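Plordale Manipulation Course

The Plordale Manipulation Course is a one-term student project in robot handling, taught at the Plordale technical college. Students work in pairs and use hand-held two-finger grippers to record how small objects are picked up, moved and released. The recordings are then used to train a controller for a fixed arm. The course was set up by Gerasimos Bakalis and grew out of an evening club, Raptis, whose name is still used for the end-of-term contest.

Task set

The tasks are graded by the size of the object and the room left around it. The first group uses blocks on an open table. The second, known as tray work, uses small rounded or shiny objects in a clear plastic tray. Clear walls are hard to locate in camera data, and a glossy surface changes its appearance as the gripper moves.

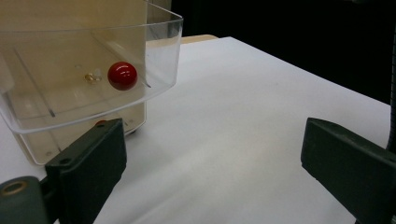 Recording and marking

Each pair submits 100 recordings per task. A recording begins with the fingers open and ends when they have opened again after release. Attempts in which the object is dropped are kept, but must be labelled as such. In the 2025 intake 961 recordings were submitted for tray work, of which 582 were accepted without correction. The commonest fault was a missing label; the next was a start made with the fingers already closed.

Marks are divided equally between the recordings, the trained controller and a written report. The report must state the finger opening used and the speed of approach.

Two-gripper work

Two-gripper exercises were added at the request of students who had entered the Baltavetti contest, where shared handling is allowed. Both grippers work over the same table. The pair agrees beforehand which of them moves first, and the second gripper holds off until the first is clear of the object. Roughly 187 recordings of this kind are held in the course archive.
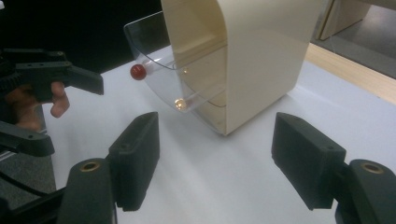 Genivaldo Brandão has argued that the fixed order of movement makes the exercise too easy, and that controllers trained on it fail when both arms set off together. He proposed a free-order version, which was tried at Odevberg in October and has not been taken up at Plordale.

The rules for the two-gripper exercises were last revised on September 6, 2026.

See also

Raptis (contest)
Baltavetti rules for shared handling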